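Zenora bathroom-round package, reviewed after a winter of use

We run a guest house with 20 rooms in Vindedcombe, and since January we have had a robot on trial for bathrooms. Zenora supplies the software and the training, and the machine itself has GALBOT printed on its gripper. I was against it from the start, so read this with that in mind.

The sales sheet says it will "free up your team". Kanyarat Khamphan has cleaned our rooms for years and does not feel freed up. She used to do a bathroom start to finish. Now she does the toilet, the shower and the floor, and the robot gets the counter, the one part she didn't mind. Decha Saithong has gone from porter to minder and spends his mornings holding a controller. He likes it, I'll admit, and his back is better.

Guests' own things are the hard part. A marble top by the basin with a soap bottle and a tube of toothpaste on it is about as simple as our bathrooms get, and I would still want a person in the room.

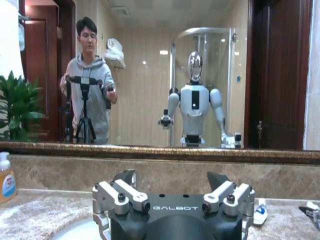
What it costs you in time

Kanyarat does a counter in well under a minute. Allow roughly 30 minutes for a new room layout before the robot is any use in it, and ours are all different. The fee is £1,000 a month – more than I expected for half a job. Zenora's trainer, Ka-ming Kuo, was patient and answered every question except the one about staff hours.

Would I keep it?

Not at that price. A big hotel with identical rooms might see it differently, but ask your cleaners before you sign. We didn't, and it caused bad feeling that is still going on.

Two stars. Reviewed 28 March 2019.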